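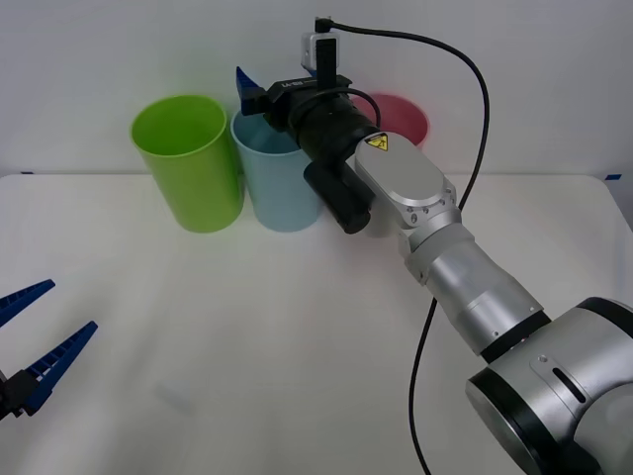
The Night Ferry to Drosby

I have to tell you how my grandmother won the lemonade war, and I have to tell it fast, because the ferry leaves at eleven and Keabetswe Jacobs will not hold a boat for anyone, not even for the granddaughter of the woman who taught her to swim.

So! Drosby. If you've never been, it's an island shaped like a boot with the toe bitten off, and in summer the whole toe end turns into a fair. There are paper lanterns all the way down to the water. There's a brass band that knows four songs and plays them with such joy that you forget you heard the first one twenty minutes ago. And there's lemonade, because the island grows a small, knobby, ugly lemon called the Zimumau, and I promise you there is no better lemon anywhere.

My grandmother had a stand. Silvan Widmer had a stand right across the path. They'd been glaring at each other over their pitchers for 23 summers.

"He boils his sugar," Grandma told me the year I turned nine, in the voice other people save for bank robbers. "Boils it! You might as well drink a candle."

I adored her. I adored him too, in secret, because he gave me the leftover peels dipped in chocolate and asked me what I was reading.

That was the summer the storm took out the bridge to the lemon groves, and there was one crate of Zimumaus left on our side. One crate, two stands, and the fair opening at sundown. 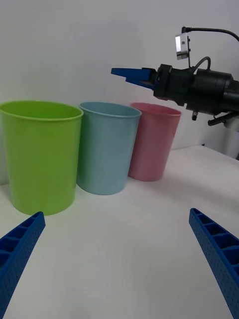

The Crate

It was sitting on the porch of the Hutapea store with a price card stuck in it. Old Fadel, who ran the place, wanted 600 crowns, which was robbery, and he knew it, and he was having the best morning of his life. He'd put on a tie.

Grandma got there first. She had 300 crowns in a sock. Then Silvan came puffing up the hill with his hat in his hand, and he had 300 crowns too, folded inside the hat.

They looked at the crate. They looked at the sky. I sat on the step swinging my feet, and I remember the boards were still warm through my dress and somebody's dog was asleep on my shoe.

"I suppose," said Silvan.

"Don't you say it," said Grandma.

"I suppose we could split it."

"With you boiling your half? I'd sooner throw them in the sea."

"And you'd stir yours in raw, Ottilie, so it crunches. People have broken teeth."

"One person! And it was a bad tooth!"

Well, Fadel got nervous then, because it looked as if they might both walk off and leave him with a crate of fruit and a tie on. He dropped the price by fifty. Grandma kept shouting. He dropped it again. Silvan, and I saw this with my own eyes, winked at her, and she shouted louder, something really terrible about his mother's pie crust, and Silvan clutched his chest and staggered against the railing, and the price came down once more.

They got it for 400. They carried it down the hill between them, each holding an end, and they didn't speak until they were past the church, and then they had to set it down in the road because they were laughing too hard to walk.

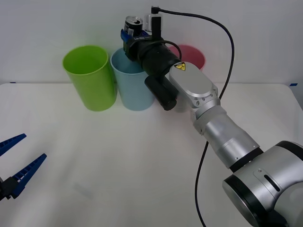
I'd never heard my grandmother laugh like that. It was a huge laugh, a goose of a laugh, and it went right out over the harbor and made the gulls get up.

They made the lemonade together in her kitchen that afternoon. They fought over every spoonful. In the end they warmed the sugar with the peels, just until it went soft and shiny, and left it off the boil, and each of them claimed it was what they'd been saying all along. I got to squeeze. My hands stung for a day and I wouldn't have traded it for anything.

Oh, and it was so good! It tasted the way jumping off the pier feels. The line went up past the band and around the ring toss, and people who'd been loyal to one side of that path since they were babies stood there drinking and not knowing where to look. Keabetswe, who was only a deckhand then, drank so much of it she missed her own boat and had to row out after it with the whole fair cheering her on.

"So who won?" I asked, when the lanterns were burning down and Grandma was counting coins into two piles on an upturned bucket.

"I did," she said.

"She did," said Silvan, and he pushed a coin from his pile over to hers when she wasn't looking. She pushed it back when he bent down to tie his shoe.

They married in December. Fadel wore the tie.

There goes the horn. I've got a sack of Zimumaus under one arm and her recipe in my coat, and Silvan is waiting on the other side with the big pitcher washed and ready, ninety years old and still wrong about the sugar. I'm running!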